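Flallum (Studierendenprojekt)

Flallum ist ein studentisches Robotikprojekt, das aus einem Wahlpflichtkurs zur Handhabungstechnik an der Hochschule Wanitz hervorgegangen ist. Die Teilnehmenden entwickeln und erproben Bewegungsabläufe für einen Gelenkarm zunächst in der Simulation und übertragen sie später auf das Laborgerät. Der Kurs erstreckt sich über zwei Semester und ist mit 4 Leistungspunkten je Semester angesetzt. Die Leitung liegt bei Veronica Hodoroagă, die technische Betreuung der Simulationsumgebung bei Domnica Stoica.

Geschichte

Der Kurs wurde zunächst als reine Vorlesung mit Rechenübungen zur Kinematik angeboten. Die Studierenden berechneten Gelenkwinkel auf Papier und bekamen den Arm nur an zwei Terminen im Semester zu sehen. Nach einer Überarbeitung des Modulhandbuchs kam ein praktischer Teil hinzu, für den allerdings nur ein einziges Gerät zur Verfügung stand. Bei 15 Plätzen im Kurs führte das zu langen Wartezeiten. Hodoroagă verlegte den größten Teil der Übungen daraufhin in eine Simulation, die unter dem Namen Undora geführt wird.

Der Name Flallum bezeichnete anfangs nur die erste Aufgabensammlung. Die Fachschaft übernahm ihn später für die gesamte Veranstaltung, und seit der letzten Änderung der Prüfungsordnung erscheint er auch im Vorlesungsverzeichnis. Die offizielle Modulbezeichnung lautet weiterhin »Handhabungstechnik mit Projekt«.

Simulationsumgebung

Undora enthält ein Modell des Arms auf einem kastenförmigen Sockel, einen Raum mit Boden und Wänden sowie mehrere Tischlayouts und Bodenlayouts, die als Textdateien gespeichert sind. Die Studierenden dürfen eigene Layouts anlegen, müssen aber die Grundmaße des Arbeitsraums beibehalten. In den meisten Bodenlayouts steht der Arm auf einer Matte mit großen roten und gelben Quadraten. Der starke Farbwechsel erschwert die Objekterkennung und gehört zu den Bedingungen, unter denen die Abläufe bestehen müssen.
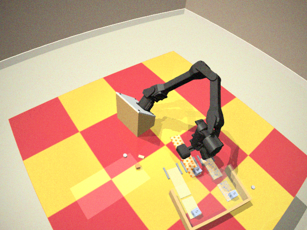 Wanitz, 19.01.2024

Das Streifenlayout wird im zweiten Semester verwendet. Mehrere unterschiedlich gemusterte Bahnen, darunter eine weiße mit orangefarbenen Punkten, liegen vor dem Arm und reichen an einen hellen Holzrahmen heran, der zum Roboter hin offen ist. Hinzu kommen hellblaugraue Blöcke mit dunkler Beschriftung sowie kleine Objekte wie Scheiben und ein orangebrauner Würfel. Die Aufgabenstellung verlangt, ein vorgegebenes Objekt anzufahren, ohne Rahmen oder Blöcke zu berühren.

Jeder Ablauf wird in 50 Durchgängen geprüft, bei denen Undora die Startlage der Objekte leicht verändert. Als bestanden gilt die Aufgabe, wenn die Gruppe eine selbst angegebene Trefferquote einhält. Wer eine niedrige Quote ansetzt, erhält weniger Punkte. Diese Regelung geht auf einen Vorschlag von Stoica zurück – vorher galt für alle Gruppen dieselbe Schwelle.

Ablauf des Kurses

Im ersten Semester arbeiten die Teilnehmenden einzeln. Behandelt werden Vorwärts- und Rückwärtskinematik, Bahnplanung und die Ansteuerung des Greifers. Die Übungsblätter bauen aufeinander auf, und der Code eines Blattes wird im nächsten weiterverwendet. Fehler aus den ersten Wochen machen sich deshalb oft erst spät bemerkbar, was in der Lehrevaluation wiederholt kritisiert wurde.

Im zweiten Semester bilden die Studierenden Gruppen. Jede Gruppe führt ein Protokoll, in dem Änderungen am Layout und an den Parametern festgehalten werden. Die Protokolle werden zusammen mit dem Code abgegeben und gehen zu einem Drittel in die Note ein. Der Transfer auf den realen Arm findet im Mai statt, jeweils an einem halben Tag pro Gruppe.

Abschlussvorführung

Am Ende des zweiten Semesters führen die Gruppen ihre Abläufe im Foyer des Laborgebäudes vor. Die Vorführung ist öffentlich, eine Rangliste gibt es nicht. Die Firma Eder stellt einen Materialzuschuss von 500 Euro, über dessen Verwendung die Teilnehmenden gemeinsam entscheiden. Im ersten Jahr wurde davon ein Satz Greiferbacken beschafft, im zweiten ein Schrank für die Übungsobjekte.

Layouts und Aufgabentexte früherer Jahrgänge liegen im Archiv des Lehrgebiets und können dort auf Anfrage eingesehen werden. Die Lösungen der Gruppen werden nicht veröffentlicht.

Siehe auch
Gelenkarmroboter
Inverse Kinematik
Bahnplanung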